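Support > Kitchenware > Wooden Bowls > FAQ

Wooden Bowl Care: Common Questions

Can I put a wooden bowl in the dishwasher?

No. The heat and long soak will split the wood. Wash it by hand in warm water with a little dish soap and dry it with a towel.

How often should I oil it?

Once a month if you use the bowl most days. Food-grade mineral oil works well. Wipe it on, leave it overnight, and rub off what's left in the morning. 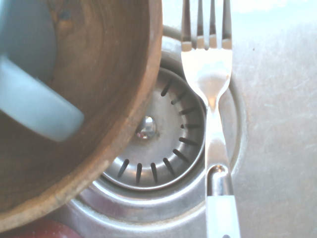
What can I do about an onion smell?

Rub the inside with coarse salt and half a lemon, then rinse and dry. Strong smells may need a second round the next day.

Can small cracks be repaired?

Hairline cracks often close up after oiling. For anything wider, write to Siiri Sepp in our repair shop before you sand or glue it. Repairs start at $40 and take around two weeks.

Do you ship outside the country?

Not at this time. Orders over $200 ship free within the US.

Contact us | © Garnombridge Kitchen Goods | Back to top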